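**COMUNICADO DE IMPRENSA**

25 de agosto de 2026

# Oficina partilhada Stultitz publica documentação da bancada bimanual Cliridine

A oficina partilhada Stultitz publica hoje a documentação completa da Cliridine, uma bancada com dois braços robóticos montada pelos seus membros para tarefas de arrumação com objetos domésticos. O pacote inclui desenhos de montagem, esquema elétrico, ficheiros de configuração e o registo de 3.872 ciclos de preensão executados durante a fase de ajuste.

Os dois braços estão fixados junto ao bordo posterior de um tampo cinzento mate. O acabamento foi escolhido após testes com uma superfície brilhante, que produzia reflexos nas imagens das câmaras de pulso. Cada braço termina numa garra de dois dedos paralelos. Uma câmara fixa cobre a área de trabalho, e o software de controlo, designado Rutow, sincroniza as imagens com a posição das juntas.

A calibração entre câmaras e braços é feita com um padrão impresso, em 8 posições do tampo. O procedimento deve ser repetido sempre que uma base for desapertada ou uma câmara mudar de suporte. O Rutow recusa iniciar um ciclo quando o erro de reprojeção excede o limite definido no ficheiro de configuração.

O conjunto de objetos combina formas cilíndricas, peças planas e um móvel com gavetas. As embalagens impressas foram mantidas com os rótulos de origem. A disposição varia entre séries, e a posição inicial de cada peça fica gravada no cabeçalho do registo.

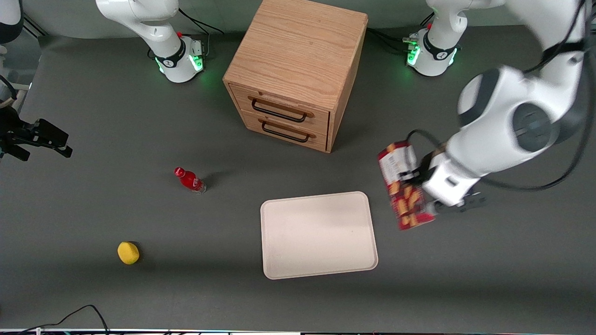
Garra esquerda fechada sobre uma lata cilíndrica de aperitivos, ao lado do tabuleiro branco.
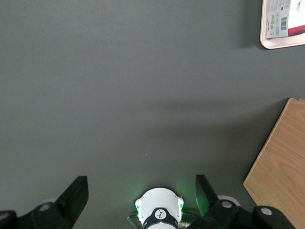
O ajuste da força de fecho ocupou a maior parte do trabalho. Com o valor inicial, as embalagens de parede fina deformavam-se e a estimativa de orientação perdia precisão. A versão publicada usa um perfil em dois patamares: aproximação a velocidade reduzida até à deteção de contacto, seguida de um incremento limitado de corrente. Os parâmetros são definidos por classe de objeto e podem ser editados sem recompilar o Rutow.

A passagem dos cabos foi revista duas vezes. Na montagem atual, o cabo exterior conserva uma folga junto ao pulso para permitir a rotação completa da última junta. O desenho da abraçadeira, da autoria do grupo Jatoi, está incluído no pacote.

Permanecem duas limitações conhecidas. A abertura de gavetas exige que o móvel esteja alinhado com um dos eixos do tampo, e a troca de um objeto entre garras só é suportada para peças rígidas. A correção da primeira está prevista para outubro.

A documentação está disponível na oficina Stultitz, em suporte digital, para membros e visitantes. Os pedidos de demonstração devem ser apresentados na receção, com indicação dos objetos a testar e das respetivas dimensões.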